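Clultville library to stay open later from October

Evening hours return to the main branch after a two-year break

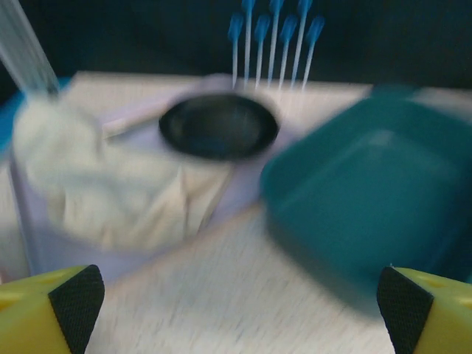 New closing time

The Clultville public library will stay open until 9 p.m. on weeknights starting in October, the town said this week. The main branch now closes at 6 p.m.

The reading room, the study tables and the computer area will all be open for the extra hours. The children's section will keep its present schedule and close at 6 p.m. Parents can still return children's books at the front desk until the doors close.

Why the change

The library asked card holders over the summer what they wanted most. It received 3107 replies, and longer evening hours came first, ahead of more parking and a larger magazine section. Many of the people who answered said they work until 5 or 6 p.m. and can only get to the building on weekends.

Evening hours were dropped two years ago when the town cut the library budget. The new budget, passed in the spring, pays for seven part-time workers to cover the desk and shelving.

Ríos branch not included

The smaller branch in Ríos will keep its current hours for now. The town said the building needs a new heating system before it can open on winter evenings - work that is expected to take 21 weeks. The Stedano company has the contract.

Bus route 7 stops outside the main branch and runs until 9:40 p.m. Card holders can reserve a study table for up to two hours at the front desk or by phone. Walk-ins are welcome when tables are free.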